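About Skerar

Skerar collects examples for machines that learn by copying. A person steers, a robot's hands follow, and everything gets written down. Then we do it again. Yee-man Hsieh started the company with one table and a generous idea of how long a task should take.

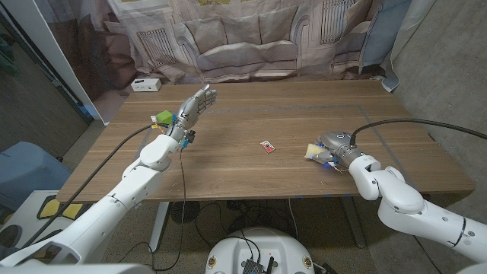

Two arms, one table, one small red and white item.

Our largest set so far is called Wornallow: 2206 takes, each labeled by someone who watched it through to the end. Over 600 of them are failures, and we keep those on purpose. Customers ask for them by name now.

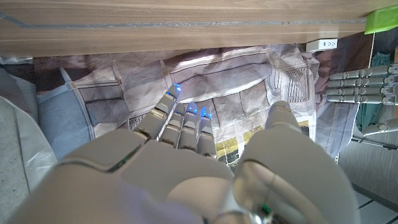

Sotiris Panagiotou runs the sessions. His rule is 40 takes and then a break - for the operator, since the arms have never complained. He also wrote Pap, our labeling tool, which has 2 buttons and a long manual.

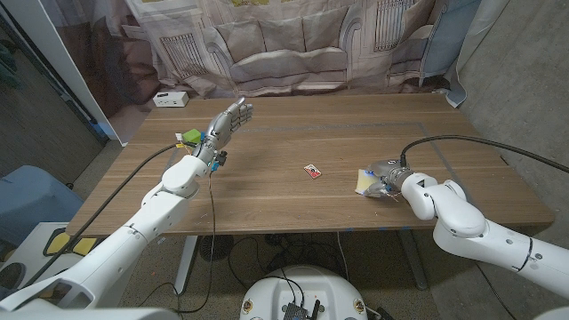
Right hand on something thin and crumpled.

Next up is Altetti, a set made entirely of soft, floppy things that won't hold a shape. We expect to finish in May and have declined to say which one.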